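Looking after the two-arm table: a few notes from the Pawlak bench

I've had the keys to this cell since June and people keep asking what I do all day, so I've finally put a page together. It's the cap-sorting table, two black arms reaching in from opposite sides, a pair of clear tubs at the back and (very important) a little green plant.

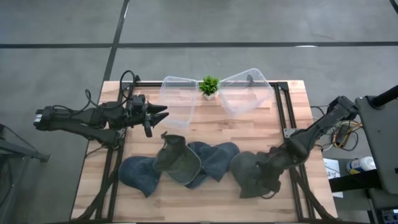 Heike Mühlbauer wrote back when I sent the page round and asked whether I check the grippers before or after the cables, as she always does cables first and has never regretted it. Fair point, Heike! I do the grippers first, mainly from habit, but on a two-arm cell like ours I can see the sense in swapping.

So, grippers. The jaws are pointed, which is lovely for getting hold of a soft brim and not so lovely when a bit of fluff packs itself into the tips. I open them wide, go over them with a dry brush and then close them on a strip of card. If the card slides out of one side more easily than the other, out come the hex keys.

Cables next. The black ones loop up and over the left arm, and I like a generous loop there -- too tight and it tugs when the arm stretches right out, too slack and it sweeps the table. The yellow and black wiring under the right arm is another story. I've been promising to tidy that tangle for ages and I've got a bag of 29 clips from Nakik to do it with. Any evening now!

Then the frame. Black rails all the way round, and every bolt in them works loose sooner or later. I go round with the torque key every 2 weeks, corners first, then the arm mounts. We had a wobble in spring that I blamed on the right arm for days. It was a corner bracket.

Last of all, the caps. I do a slow run with denim ones and darker ones mixed, some 6 rounds, and listen more than I look. A healthy joint purrs. Enen, our older cell, has never purred in its life, but I'm fond of it.

The Tellia table gets the same treatment next, and I'll add pictures once the covers are off.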